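Cuaderno de taller, 14 de diciembre de 2018
Visita a Plitmont, jornada de puertas abiertas

Llego con media hora de margen y aun así ya hay gente alrededor de las mesas. Apunto rápido antes de que se me mezcle todo. Lo que más me interesaba era la manipulación de cosas blandas, y por ahí empecé: pañuelos de papel sobre una tela estampada con caligrafía china.
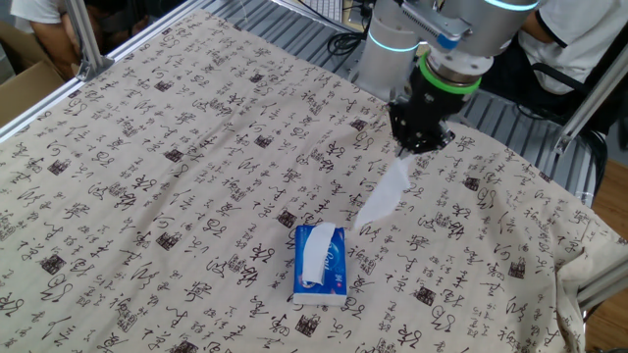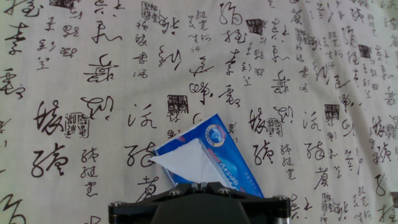
Pañuelos, envase azul, la misma tela de fondo.

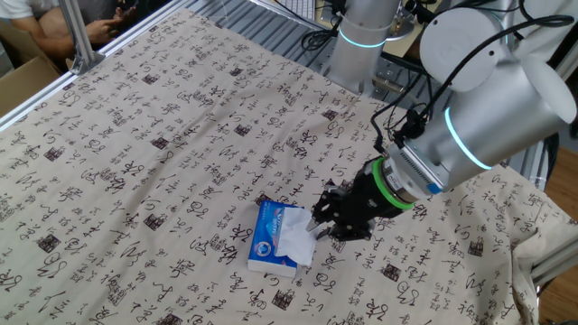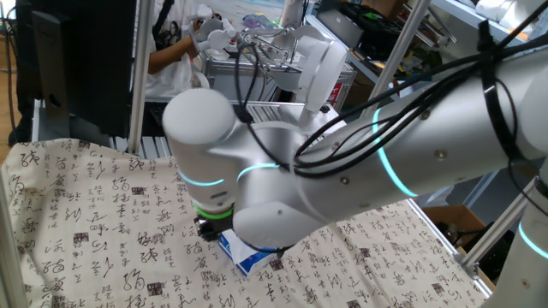 Me quedé en esa mesa casi toda la mañana y no me arrepiento. Un pañuelo es un objeto malísimo para un robot: no pesa, cambia de forma en cuanto lo rozas y, si aprietas de más al tirar, te llevas el envase entero. ¡Y es justo lo que nos pasa a nosotros con las bolsitas de Corkier! Llevamos desde enero peleando con eso y verlo planteado con algo tan doméstico me dio muchísimas ganas de volver al banco.

Lionel Masson estuvo de lo más generoso con las preguntas. Cosas que me contó, sin orden:

— Guardan 263 repeticiones de la tarea, las malas también. Las malas las revisan aparte y de ahí sale casi todo lo que cambian luego.
— Sesiones de 30 minutos por operador y descanso. A partir de ahí las manos se vuelven torpes y se nota en los datos.
— El fondo con mucho dibujo lo prefieren al liso. Quieren que el sistema encuentre el borde del papel aunque detrás haya trazos negros por todas partes. Nosotros seguimos con el tablero gris de siempre (probar otro ya).
— La fuerza de cierre la ajustan al principio de cada sesión, nunca a mitad.

Le pregunté por Aneo, el programa con el que etiquetan los intentos. Lo usan siete personas y dice que lo peor fue ponerse de acuerdo en qué es un agarre «bueno». Me suena. Quedó en mandarme la hoja de criterios.

Por la tarde, charla de Dauda sobre calibración. Más de ocho preguntas al final y casi todas sobre cables, qué gusto estar entre gente con los mismos problemas. Tomé nota de su manera de sujetarlos dejando holgura en la muñeca, la dibujo en la página siguiente.

Para el taller:
Buscar dos o tres telas estampadas, cuanto más recargadas mejor.
Repetir la prueba de Corkier con la fuerza fija toda la sesión.
Dejar de borrar los intentos fallidos (va por mí el primero).
Escribir a Lionel si la hoja no llega antes de las vacaciones.

Pendiente todavía: no le pregunté cada cuánto cambian las puntas de los dedos de la pinza. Las nuestras se pulen enseguida y con papel eso tiene que notarse.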